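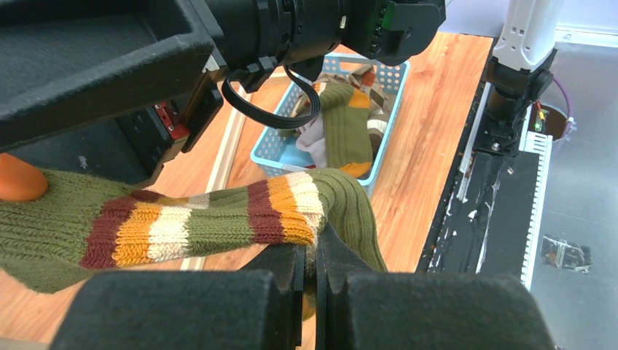

Pei-shan Leung wrote back that a collaborative cell still needs its own risk assessment, whatever the arm's brochure says, and could I please review the Waditz checklist kit before we buy more. So, review. Typed fast.

**Waditz Cell Safety Kit**, 19 laminated cards, a binder, tags, floor tape.

Good:
- cards are short. One rule each, big type
- the pinch point card covers gripper fingers as well as the arm joints. Our old Medeiros set skipped fingers completly
- two-arm section. Shared reach, who stops when the other one stops. Worth the money alone
- soft goods page: socks, towels, anything that drapes. Check for fabric caught in the jaws before reset

Not so good:
- cable card is thin. "Keep cables tidy", that's it. Want a line on loops near a moving joint
- tape peels. Lost a whole corner by September
- binder rings are junk

Start-of-shift check takes 11 minutes first go, less once you know teh order. Wiltesex site does it at 7 am, works for them.

Don't treat it as a replacement for the actual standard. It says so on card 2, in small print, should be on card 1.

Score 70 out of 100. Would buy again, with diffrent tape.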